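Kit corner: a fortnight with the Pyo wrist set

Friday's mail brought a padded box from Vurnholm, and I'll admit I had it open before the kettle boiled. Inside was the Pyo, their new hand-tracking set for people who want to teach robots by doing the job themselves. You get two wristbands covered in printed square markers, a sensor housing, a coil of black cable and a setup booklet that somebody clearly wrote in a hurry (page 2 is in there twice!).

The idea is simple enough. You strap in, do an ordinary chore, and the software works out where your wrists went. Vurnholm is pitching it at the small end of town, meaning uni labs, food service outfits and tinkerers like me, and table clearing is the job they push hardest in the booklet. Fair enough too. Cutlery is shiny and thin and it slides everywhere, and plates never sit where you'd like them.

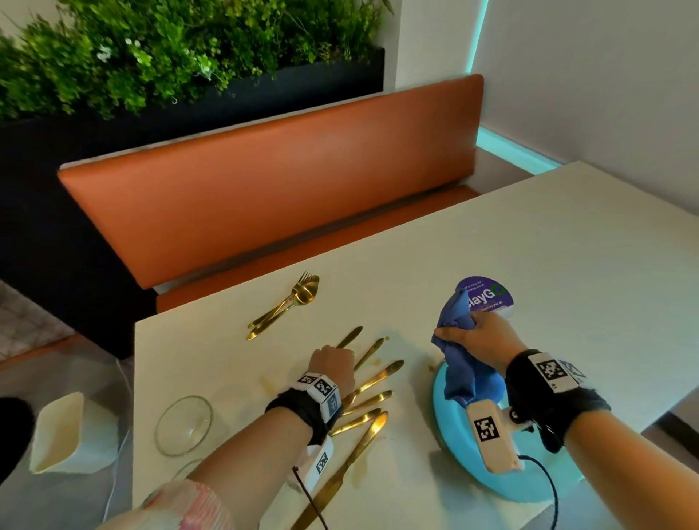

Comfort first, seeing as that's what everyone at the Prustbridge meetup asked me. The bands are fabric and I'd happily wear them for a whole morning, though the marker blocks stick out further than I expected and I clonked mine on the bench more than once. The cable is my main grumble. I ended up running it along my forearm and taping it at the elbow, and after that I mostly forgot about it. A wireless version is meant to be coming out of the Drollville workshop, but I wouldn't hold off for it.

Tracking was better than I'd hoped. Quick wipes came through cleanly, and I only lost a wrist when I tucked one arm right under the other. Calibration took me 18 minutes the first time and a lot less once I'd found the right menu.

The set is $417 with the software licence included, or $1000 if you want the carry case and a year of phone support. I'd get the cheaper one and buy a decent roll of tape.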